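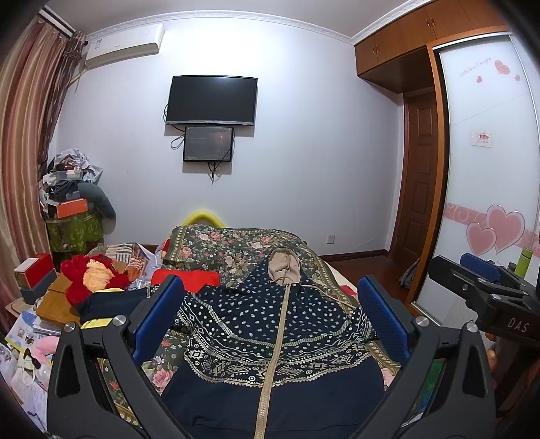

Navy hooded jacket laid flat with the front facing up.

Folding and storing jackets and jumpers

Posted 9/15/20 by Danuta Sobczak

We have one wardrobe between two of us and a chest with shallow drawers, so most of what we wear is folded. Shirts and trousers are easy. Hooded and zipped things take more care, and they are what I get asked for help with most.

Close the zip before you start. An open zip pulls the front out of line and the teeth can catch on knitwear in the same drawer. Run it up to the top, then smooth the front with the flat of your hand, working from the middle out to the sides. Tuck any cord inside the hood.

Turn the jacket over. Bring one side in to the middle with the sleeve folded back down along it, then do the other side. Lay the hood down over the back and fold up from the hem in two goes. The finished parcel should be 30 cm wide at most. Ours are nearer the width of the drawer, and they stay put.

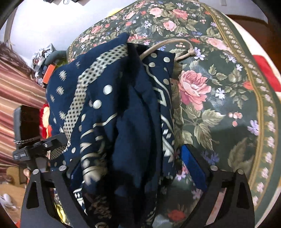
Patterned cloth creases like any other but the creases are harder to see, and you can miss them until you put the thing on. Hang it in a steamy bathroom for 10 minutes and most of them drop out. If there is a stripe or a band in the print, use it as your guide. The broad cream one with the small dark diamonds curves round when the cloth is bunched up, so give the cloth a shake and pull gently at both ends of the band until it runs straight. The rest will follow. Don't tug at the corners.

Stains. Check cuffs and collar before anything goes away for the season. A mark you can hardly see in spring will be brown by December. Dab with cool water and a little washing-up liquid, leave for 8 minutes, rinse, and dry away from the radiator.

Jumpers should never go on hangers, as the shoulders stretch. Dry them flat on a towel and put the sleeves straight while they are still damp, 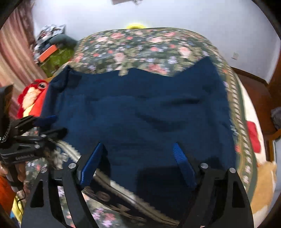 then turn them over once the top side feels dry. Heavy wool may need a second towel. Fold only when the seams are dry too, particularly under the arms.

Eugeniusz Cieślak wrote to ask about cedar blocks. They do lose their smell. Rub them with fine sandpaper and put them back. Keep them off pale fabric.

Next page: Drawers that stick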